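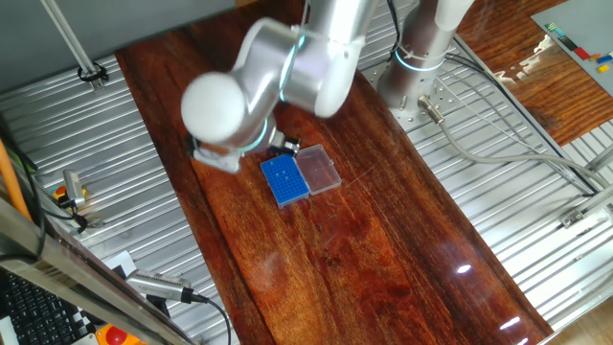 So, die Hausregeln für unsere Roboterzelle sind durch! Version vom 24. Oktober 2022, abgestimmt mit Jade Ross von Lurkora, und ich freue mich gerade wirklich wie ein Schneekönig. Kleiner Thread, was drinsteht und wo wir uns gestritten haben 🧵

---

Kurz zum Rahmen: zwei Arme, ein Tisch, Laborzubehör. Pipettenspitzen-Racks mit Deckel, also Zeug, das leicht ist, rutscht und sehr schnell beleidigt am Boden liegt. Das Projekt heißt Gretik, die Regeln gelten aber für alles, was in die Zelle kommt.

---

Regel eins ist so schlicht, dass wir sie fast vergessen hätten: Vor jedem Lauf sagt eine Person laut »frei«, und erst dann startet die andere. Kein Nicken, kein Daumen quer durch den Raum. Krum Popescu hat das durchgesetzt und er hatte recht (steht jetzt schriftlich, Krum!).

---

Not-Halt: wird am Anfang jeder Schicht gedrückt und wieder entriegelt, an jedem Bedienplatz einzeln. Dauert zusammen keine Kaffeelänge. Wer einen Taster verdeckt oder etwas davorstellt, räumt es sofort weg, auch wenn's »nur kurz« ist.

---

Hände in der Zelle nur bei gestopptem Arm. Klingt selbstverständlich, bis ein Rack schief liegt und man es eben mal zurechtschieben will. Genau dafür haben wir jetzt einen eigenen Satz drin, fett gedruckt.

---

Mein Lieblingskapitel: der Startzustand ✨
Rack und Deckel gehören in den vereinbarten Bereich, Deckel auf oder zu je nach Aufgabe, und das wird vorher notiert. Seit wir das machen, sind die Protokolle endlich vergleichbar. 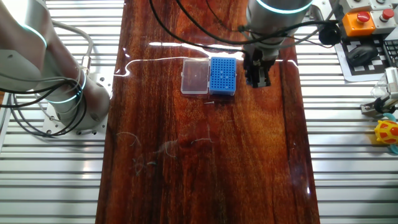 Dazu gehört auch der Abstand. Wenn ein Arm am Rack arbeitet, wartet der andere auf seiner Parkposition oder in einer Pose, die vorher freigegeben wurde. Die Freigabe gilt für genau diese Pose, und wer sie ändert, holt sie sich neu.

---

Geschwindigkeit! Da ging's hoch her. Ich wollte einen einzigen Wert für alles, Jade wollte Stufen. Jetzt haben wir: neue Aufgaben mit höchstens 15 Prozent der eingestellten Maximalgeschwindigkeit, und zwar so lange, bis 6 Durchgänge hintereinander ohne Eingriff gelaufen sind. Danach entscheidet die Schichtleitung.

---

Und was ist ein Eingriff? Wir haben tatsächlich eine halbe Seite dafür gebraucht 😅 Ergebnis: alles, was ein Mensch tut, um den Lauf zu retten. Auch das Antippen vom Deckel. Auch »der stand doch eh falsch«.

---

Abgebrochene Läufe werden nicht gelöscht. Nie. Sie bekommen ein Kürzel und eine Zeile Begründung. Im Vorgängerprojekt Beltum hatten wir am Ende mehr als 300 Läufe und bei den Abbrüchen nur Lücken, das passiert mir nicht noch mal.

---

Kabel: einmal pro Schicht jede Leitung am Arm mit den Augen abfahren, von der Basis bis zum Handgelenk. Bleibt genug Schlaufe, wenn das Gelenk ganz dreht? Scheuert was? Wer unsicher ist, hält an und fragt. Fragen kostet bei uns nichts, das steht auch so im Dokument und ich bin ein bisschen stolz drauf.

---

Noch ein Punkt von Krum, den ich vorher unterschätzt habe: nach jedem Umbau an Kamera oder Greifer neu kalibrieren, auch wenn man »nur die Schraube nachgezogen« hat. Das Kalibrierbrett wird flach aufbewahrt, Fingerabdrücke runter, Knicke melden.

---

Für alle, die lieber am Stück lesen, hab ich den Abschnitt zur Greiferkontrolle aus dem Dokument kopiert:

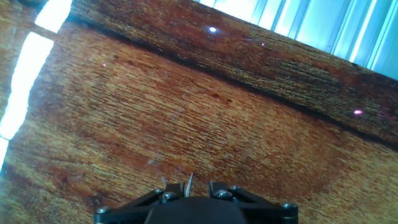

*Lesezeit: 2 Minuten*

**Greiferkontrolle vor Schichtbeginn**

Arm stoppen, Freigabe abwarten. Schrauben am Greifer auf festen Sitz prüfen. Fingerspitzen auf Grate, Risse und Klebereste ansehen, bei Schäden tauschen und den Tausch eintragen.

Finger einmal ganz öffnen und schließen, ohne Objekt. Auf Ruckeln und Geräusche achten. Kamerabild am Handgelenk aufrufen: Sind beide Fingerspitzen im Bild? Spiegelt die Tischfläche so stark, dass Objekte schlecht zu erkennen wären, Licht anpassen und die Einstellung notieren.

Kürzel, Uhrzeit, fertig.

---

Die Kolleginnen und Kollegen bei Jireš testen die Regeln jetzt an ihrer eigenen Zelle, ich bin so gespannt auf deren Rotstift!

---

Offen ist noch, wie wir Gäste einweisen. Momentan läuft jemand mit und erklärt. Falls ihr dafür eine gute Kurzfassung habt, am liebsten eine Seite, gern in die Antworten damit 🙏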